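NOTA DE PRENSA

Urnach y Dobre presentan un programa conjunto para enseñar a los robots a manipular tejidos mediante demostración manual

Clundholm, 09/06/2019

La empresa de automatización Urnach y el fabricante de textil para hostelería Dobre han firmado un acuerdo de colaboración para desarrollar sistemas robóticos capaces de doblar y ordenar piezas de tela. El programa, denominado Ota, tendrá su sede en el laboratorio de Urnach en Clundholm. 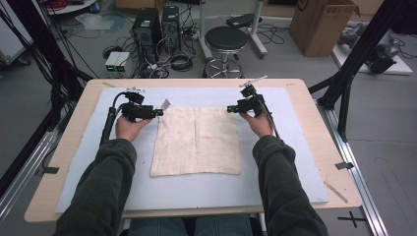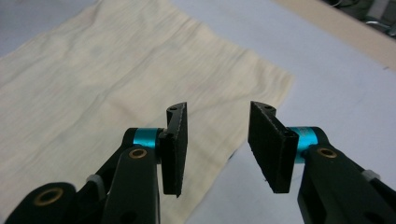 Puesto de demostración del programa Ota.

El programa Ota parte de una dificultad conocida en el sector: la manipulación de materiales flexibles sigue siendo una de las tareas menos automatizadas de las lavanderías industriales y de los talleres de confección. Una pieza rígida puede describirse con un plano; una tela cambia de forma cada vez que se toca. Por ese motivo, Urnach ha optado por un método en el que una persona ejecuta la tarea con sus propias manos, sirviéndose de dos pinzas portátiles, y el sistema aprende de esos movimientos. Los primeros ejercicios se realizan con paños sencillos de color crema, extendidos sobre una superficie clara, en los que la apertura de los dedos y la orientación de las almohadillas negras que los rematan resultan determinantes para tomar el borde del tejido. Una vez consolidada esta fase, se incorporarán servilletas, fundas y toallas del catálogo de Dobre.

El acuerdo tiene una duración de 2 años. A lo largo de ese periodo, los socios prevén reunir 3.000 demostraciones completas de plegado, realizadas por un equipo de siete operadores formados en las instalaciones de Clundholm. Cada operador recibirá una instrucción previa en la que se fijan la posición inicial de las manos, el orden de los pliegues y el criterio para dar una demostración por válida. Las secuencias incorrectas no se eliminarán; quedarán archivadas por separado para el estudio de los errores de agarre.

Junto a la demostración manual, el programa contempla una segunda línea de trabajo basada en el control remoto. En ella, el operador dirigirá a distancia los brazos robóticos y podrá corregir la ejecución en los puntos en que el sistema aprendido muestre menor seguridad. Urnach considera que ambas vías son complementarias: la primera permite recoger con rapidez un repertorio amplio de movimientos, y la segunda sirve para ajustarlos a las limitaciones mecánicas de cada equipo.

Dobre aportará los tejidos, los procedimientos de plegado que aplica en sus plantas y el personal encargado de evaluar los resultados. La evaluación atenderá a la alineación de las esquinas, la ausencia de arrugas marcadas y el tiempo empleado por pieza. Urnach asumirá el diseño de las pinzas, la captación y el tratamiento de los datos, así como el entrenamiento de los modelos de control.

El calendario se divide en 7 etapas. La primera, dedicada a la puesta a punto de los puestos de demostración y a la redacción del protocolo común, concluirá en junio. Las siguientes abordarán, de forma gradual, el plegado en dos y en cuatro partes, la separación de piezas apiladas y el trabajo con tejidos de distinto gramaje. La última etapa consistirá en una prueba en una línea de producción de Dobre, cuyos resultados se harán públicos.

Las dos entidades han acordado que las grabaciones se utilicen exclusivamente con fines de investigación y desarrollo, y que la participación de los operadores se rija por un documento de consentimiento específico. Los derechos sobre el diseño de las pinzas corresponderán a Urnach; los procedimientos de plegado seguirán siendo propiedad de Dobre.

Acerca de Urnach
Urnach diseña herramientas de manipulación y programas de aprendizaje por demostración para la industria ligera. Tiene su laboratorio en Clundholm.

Acerca de Dobre
Dobre fabrica y distribuye textil de mesa, cama y baño para hoteles, restaurantes y centros sanitarios.

Contacto para medios de comunicación
Departamento de Comunicación de Urnach, Clundholm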